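Notebook, Saturday, evening, open day at the Rurmont hall

Writing this up before I go home, because by Monday I'll have lost half of it. Feet hurt, voice is gone, very happy. I've done a few of these days now and this was easily the best one. People stayed! They came in planning to glance at the stations and wander off to the food truck, and then they stood at our table asking proper questions until the next group pushed them along.

Doors opened at 10. We had the lights down at the back from the start and kept them down all day, and I'd do that again. The white table looks great with the dark behind it, and visitors walk straight to it without being told where to go. One of the little kids asked if it was a stage. I said yes.

Order of the tour, for whoever runs the next one: Drunumlow arm first (the pick and place loop with the bottle caps), then the hand gripper table, then the Hadance cart following its tape line down the corridor. We talked about putting the hand grippers last as the big finish. Glad we didn't. The arm gets people wondering how it knows where to go, and then they arrive at our table with that question already in their heads, and we can say, well, somebody shows it, and here's how you show it. By the time they reach the cart they're explaining it to each other. I heard a dad telling his daughter about demonstrations on the way down the corridor and he had it almost completely right.

What I said at the table, more or less, since I was asked to write it down:

"These are the same kind of fingers the robot has, only you're holding them. Do the job with them the way you'd like the robot to do it. We record what your hands do and what the grippers are looking at, and later the robot gets to learn from a big pile of those recordings." Then I did one slowly, no talking, and after that I did one while talking. The silent one first works much better. When I talked through the first one they looked at my face.

The task was the small parts organizer. Pick the block up off the table, put it in the loose drawer, slide the drawer home in its slot. It's a lovely task for a demo since everyone owns one of these boxes or has a parent who does, and everyone believes it's easy. It's a mean little job with two fingers per side. The drawers are clear plastic and slick, the slot only wants them square, and if you come in tilted the drawer catches on one corner and stops. You can see people's shoulders go up when that happens. With your own fingers you'd wiggle it without noticing you had. With grippers you have to decide to wiggle it.

I like the bottom corner slot best for this and I'd keep using it. The top ones make you lift the drawer and hold it level in the air, which is a different lesson. Down low you can rest it on the table and push, and the left gripper is free to steady the case. A couple of the older visitors worked out the steadying by themselves, and I was so pleased I forgot to say anything useful.

Things people asked that I want to remember:

Does the robot get bored. (No, but the person recording does, and we said so.)

Why two hands. Because the case moves if you push on it with one. We let them try it one-handed and they saw it for themselves, and that was a better answer than anything I had.

What are the dots on the white plates for. I said they give a camera something crisp to find, so we can tell where each gripper is and which way it's turned. A girl of maybe twelve then asked what happens if you cover the dots with your sleeve. Perfect question. I told her that's exactly the kind of thing that spoils a recording, and she rolled up both her sleeves before her turn.

How many times do you have to show it. I gave the number from our own plan, 400 for this task, and there was an audible groan from the group, which I enjoyed. Somebody asked if they all have to be good ones. I said that some messy ones with a decent recovery are worth having, and that we argue about how many. We do argue about it. I'd like us to settle on something before the next visit so I'm not making policy in front of guests.

Can it see the drawer if the drawer is clear. This came from a retired machinist who had been standing quietly at the side. Best conversation of the day. Clear plastic is hard, I told him, the edges come and go with the light and you end up relying on reflections and on the seams. He suggested a strip of tape on the front of every drawer. I said yes, that would help, and it would also mean we'd only learned to handle drawers with tape on them. He thought about it and said "so buy worse drawers," and I've been laughing about that since lunch.

We let visitors have a go in the afternoon, after the school group had left. Rule was 3 tries each, then pass the grippers on. It kept the line moving and I think it's the right number. First try they fight the grippers, second try they fight the drawer, third try it usually starts to look like something. The people who did best were the ones who slowed down on the second. One man who said he ties fishing flies was beautiful to watch, tiny movements, never closed the jaws harder than he had to.

None of the visitor runs go in the training set. I've put them in their own folder called openday so they don't leak in by accident. Please don't merge it, however nice some of them look.

Problems, so they're on paper:

Cable on the right-hand gripper. It loops back past the wrist, and for shorter arms it pulls just as you reach across for the block. I moved the loop back a bit between groups and it helped. I'd still like a longer lead or a clip up near the elbow before we do this with kids again.

The other cable, the one on the floor to the left of the table, needs a cover strip on public days. Nobody caught a foot in it but I spent too much of the morning watching shoes.

The left gripper felt stiffer than the right by mid-afternoon. Could be my hand. Could be grit in the hinge from all the handling. I'll open it up and look before we record anything real with it.

The case itself slides more than it should on the white top. For the last groups I put two small pieces of grip mat underneath and it was a big improvement, but then it isn't the same task we've been recording. Took them out again at closing. If we want them in, we should decide, write it down and start a fresh batch.

Also the block. It's pale and the table is pale, and people at the back of the group couldn't tell what I was picking up. A darker one would show better for visitors. I'd keep the cream one for our own sessions, where it's useful to have something that doesn't stand out.

The Robles people came by in the last hour with their own parts tray and asked if we'd try it. It has 2 lids that hinge toward each other, and I couldn't get both open without one falling shut on the other gripper. I tried it far too many times with an audience. They were very nice about it and they've left the tray with us. I really want to crack it. My guess is that the left hand has to stay in and hold while the right one goes around, and I kept letting go too early out of habit from the drawers. Anyone who wants to beat me to it, the tray is on the shelf over the charging bench.

Follow-ups for me: sign-up sheet to the front office (a good stack of names for the September session, mostly teachers), wipe down gripper handles, check the hinge, write one page on the talk so someone else can give it when I've lost my voice. Follow-ups for anybody: please think about the messy runs question and put a number next to your name on the whiteboard.

One more thing. Late on, when it was quiet, a boy who had been too shy to take his turn came back with his grandmother and did his tries with almost no one looking. On the last one the drawer went in with that soft click against the back, and he put both grippers down very carefully and shook my hand. Worth the sore feet.

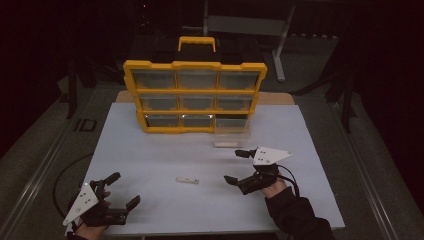
Organizer task at the gripper table: block on the tabletop, bottom-right drawer out.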